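Jurgita Siliņa talks about plates the way other people talk about their dogs. I'd barely got my coat off at Trastora, the little shop and studio she runs above a bakery on Jaslow Street, before she had one in each hand and was asking me which I'd sooner eat toast from. (The orange. I still think about it!)

She owns 342 of them. Most live on the shelves out the back, sorted by colour, and the rest rotate through her own kitchen at home, where her two boys get to pick a plate each before dinner.

"They argue over the purple one every single night," she says. "I could buy another purple one. I won't. It's good for them to want something."

Jurgita started out selling white china for a hotel supplier called Juška, and stayed there much longer than she meant to. White has its place, she says, and she still has a few pieces from those days, but what she really wanted was a cupboard that cheered her up when she opened it. Her first coloured plate was a see-through green one from a church sale, for 82 cents, and it's still in use.

These days her favourite thing is mixing the translucent ones with the solid ones. She'll put a clear lime beside a flat purple, or let an orange sit half under a teal so the edges overlap, and then leave the room and come back to see if she still likes it. 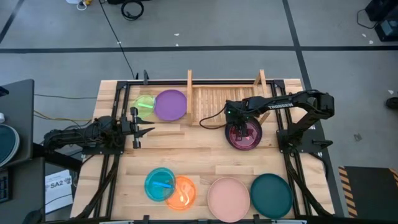 Do you need to buy a matching set to start with?

"Start with two you love and one you're not sure about," says Jurgita. "The one you're not sure about usually ends up being the one you grab for breakfast."

She's just as keen on the drying side of things. Her dish racks are plain pine, slatted, with upright posts, and she'd happily have one out on the table all day long. A plate standing on its edge with the light coming through it is, in her words, "better than flowers, and you don't have to change the water."

I asked about the pale pink and the dark green, which I'd never have put anywhere near each other. She lit up.

"That's my nan's garden! Camellias and the hedge behind them. Everyone has a pair like that in their head somewhere, you just have to go looking for it."

The next project is a small range of bowls with a maker called Cudar, due in April if the glaze behaves itself. She has 94 test tiles on the windowsill and wanted my opinion on most of them. We got as far as the yellows before the bakery downstairs shut for the afternoon and she remembered she hadn't had lunch.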